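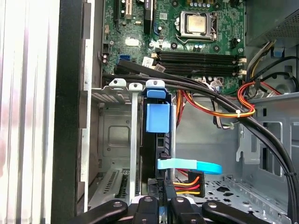

Que por qué no me compro uno nuevo y ya, me preguntaban en los comentarios del post de octubre, que con lo que cuesta el arreglo sale casi igual. Pues no. No sale igual ni de lejos, he hecho cuentas.

9 de enero de 2025

Escribo esto deprisa que entro a trabajar en nada. Tema: reparar o tirar. En casa llevamos un año apuntando todo lo que se rompe y lo que nos cuesta arreglarlo. Lavadora, tostadora, el ordenador viejo, dos abrigos, la bici. Total gastado en arreglos: 605 euros. Comprarlo todo nuevo, mirando precios en Zoneo, 2.852. Ahí lo dejo.

La lavadora fue lo peor. Tres semanas esperando una goma!! Al final la tenían en Babić, el taller de la calle de atrás, 30 euros y montada por mí con el manual en las rodillas. Me dejé un tornillo fuera. Sigue funcionando.

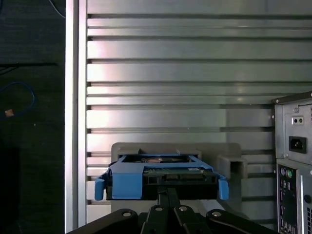 Disco duro en su bandeja azul.

Los abrigos, otra historia. Cremallera nueva en uno, forro en el otro. En la tienda de Nikgate me dijeron que "eso ya no se cambia". La modista sí lo cambia, mira tú. Y de paso me cogió el bajo de unos pantalones.

Cosas que no salieron bien, tambien las cuento: la tostadora. Dos tardes perdidas, la resistencia no se vende suelta y el modelo de Kolteck viene remachado, no atornillado. Al punto limpio. Me dio rabia, la verdad.
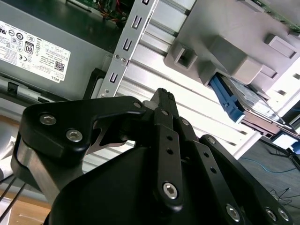
La torre tumbada y abierta.

Lo que me llevo para este año: preguntar antes de comprar si hay recambios. En la tienda ponen cara rara, da igual. Y guardar las facturas en un sitio fijo, que perdí la de la bici y la garantía se fue con ella.

Me dejo lo de las zapatillas, va en otro post porqe tiene tela. Si alguien sabe de un zapatero que pegue suelas en condiciones, que lo ponga abajo.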